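Home | Reviews | Equipment | Archive | Contact

Equipment Review: Zollell Hand-Held Gripper
Reviewed by Shirley Ashworth, Sugden Equipment Review Office
Saturday, June 4, 2022

The Zollell is a two-finger gripper held and operated by hand, supplied by Ternholm to groups that record household handling tasks for robot training. The office tested it over 40 sessions in furnished homes. Tasks were chosen to include soft packaging, which the earlier Skastunell model handled poorly.

Grip and finger pads

The ridged pads are the strongest feature of the product. Foil snack packets and small candy boxes were picked up from bedding with little slipping, although very flat wrappers often required a second attempt. The fingers open wide enough for a bulky plastic bag if the operator approaches from the side. 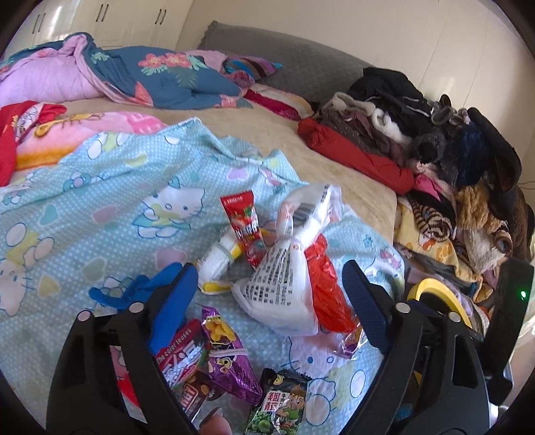

Comfort and weight

Operators found the handle acceptable for short sessions. After almost 73 minutes of continuous use, several reported a tired wrist. A lighter body would be welcome.

Durability

The pivot pins remained tight after 2000 closures. One pad began to lift at a corner and was replaced under warranty. Ternholm has stated that a revised adhesive will be supplied from October.

Recommendation

The office approves the Zollell for general household recording. It is not recommended for paper or thin card.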